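# Unpacking mess on the shop floor, how do you all deal with it?

**paperjam_pete**

So we moved into our half of the Lacson building back in October and I still feel like I'm living in boxes. Every delivery goes the same way. Somebody cuts it open right where they happen to be standing, takes the one part they wanted, and walks off. I do it too, I'm not innocent.

Cleaned up by our table on June 20, 2025 and filled 6 contractor bags. Six! The room is 2518 square feet and I swear there's packing stuff in every corner of it.

What I'd like to know is:

- do you unpack on the table or on the floor?
- does anybody keep the boxes, or do they get flattened right away?
- cloth on the table, yes or no? Mine says yes, my partner says no.

Shiny green epoxy floor, by the way. Looks great and shows every single scrap of white paper.

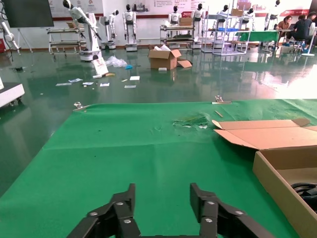 ## Replies

**gladys_on_casters**

Oh I know that floor! Ours is gray but same shine. The paper bits would make me crazy before the boxes did. I see an open box on the floor with the white packing still in it and another one up on the table with a cable in the bottom. Pick one spot. We taped off a square by the door and all cutting happens there, and the trash can lives inside the square.

Also what's the crumpled green plastic on the cloth, is that trash or are you saving it?

**paperjam_pete**

Trash, I think. It's almost the same green as the cloth so I keep walking past it. The stick next to it too.

**tworuleshop**

Going to disagree with Gladys. A square by the door is fine until a pallet shows up and there's no getting in or out. We tried it for a month and went back to unpacking on the table. Table first, then flatten the box, then put the part away, in that order. If the box is still standing up, you're not done.

And I'm with your partner on the cloth. It wrinkles, it collects specks, and small screws roll into the folds. Get a rubber mat.

**gladys_on_casters**

Our door is nine feet wide, so maybe that's the difference — we never block it.

**moss_and_burlap**

Cloth person here, sorry! He has it clamped along the far side, so it's not going to slide all over. I've had a Drunda table cover on my bench for years and I just take it outside and shake it. Try that with a rubber mat. Small parts go in a tray anyway, or they should.

One thing I would do is get that box off the cloth. Cardboard sheds that brown dust and then you're blaming the fabric for it.

**tworuleshop**

Fair point on the dust. Still wouldn't have one.

**paperjam_pete**

OK the tray idea is good, I've got two Lelden trays holding nothing but old receipts. Do you keep any of the boxes though? We paid 1084 dollars last year sending stuff back and twice I had to go buy a carton.

**moss_and_burlap**

Keep the box until the return window closes, write the date on the flap, fold it flat. The clear bags go the same day, they blow all over every time a door opens.

**tworuleshop**

Yep, agree on the dates. Gado sells a wall rack for flat cardboard and ours holds plenty. Get a wide broom too, the skinny one just pushes paper under the machines.

**paperjam_pete**

Wide broom ordered. The cloth stays for now, and I'll get the box off it tomorrow.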